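Building a Hand-Held Gripper at Home
Handout for session 5, the linkage and the soft goods practice
Tundusel evening course, notes by Marleny Alvarado

Welcome back, everyone! Last time we left off with a pile of printed arms and a good deal of plastic dust, and I promised that we would put the thing together and go grab something with it. Please bring your two fingers, both inner links, both outer arms and all four pivot screws. If one of your arms came out warped, come and see me before you start drilling, because a slightly bent link can be saved with warm water and patience, and a drilled one usually can't.

A reminder on how the linkage works

Each finger hangs on two pivots, and the link and the outer arm run back from those pivots toward the handle. When you squeeze, both sides have to travel the same distance, or the fingers will meet off center and you will spend the evening blaming the jacket. Most of the trouble I saw in your first drafts came from the screws. They should be snug enough that nothing rattles, and then backed off until the finger swings under its own weight. I like to do this with the gripper lying on its side on a towel, and I do all four in one sitting so that my hand remembers the feel.

The cutouts in the arms are there to save plastic and a little weight. You may leave them out if your slicer complains, but your wrist will notice after half an hour — mine certainly did. If you do keep them, round the corners, as the sharp ones in the Prulton file cracked on two people in the December group.

For practice I lay a puffer jacket face up and work along the stitched seams first, with the fingers wide open before I come down. You want to see fabric in the gap between the fingers all the way to contact, so keep your eyes there and let the handle take care of itself.
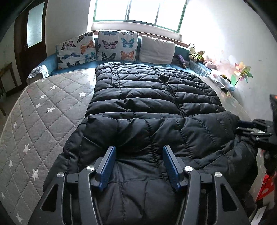 Choosing a first thing to pick up

I know that everybody wants to start with a mug or an egg, and you are very welcome to do that at your own kitchen table. In class we start with clothing, and a padded jacket is my favorite. It doesn't break, it gives you puffy ridges to pinch, and it is slippery enough to show you quickly whether your pads have any bite.

Work through these at your own pace:

1. Pinch a single ridge near the middle of the body, lift it 2 inches and set it down again.
2. Pinch across a seam, so that one pad sits on either side of the stitching.
3. Take the hem and fold it toward the collar. It will slide the first few times, so go slowly and let the cloth follow.
4. Find a sleeve and bring it across the body.
5. Push the whole jacket into a heap and begin again from there.

The last one deserves the most time. A heap has no obvious edge, and the hood or collar can stand up and hide what is behind it. Walk around to the other side if you need to. I try to pick a fold that stands up well clear of its neighbors, open the jaws wider than I think I need, and come down with one pad on each side of it. If I catch two layers I let go and try again (and I still catch two layers a lot, so don't be discouraged). 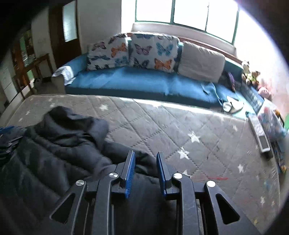 Solange Bittencourt: could I add a word on the pads? I glued mine on with the ribs running lengthwise and the nylon slid straight out. I peeled them off, turned them a quarter turn and got a much better hold, with no other change.

Thank you, Solange, and please all try it both ways before the glue goes on. Double-sided tape will hold a pad well enough for an evening of testing.

For next time

Run your gripper open and closed for 30 squeezes, then check every screw again and write down which ones moved. Bring the note with you, along with the gripper and one garment you don't mind stretching. Cleiton Toledo has the spare screws and will have the workshop open early.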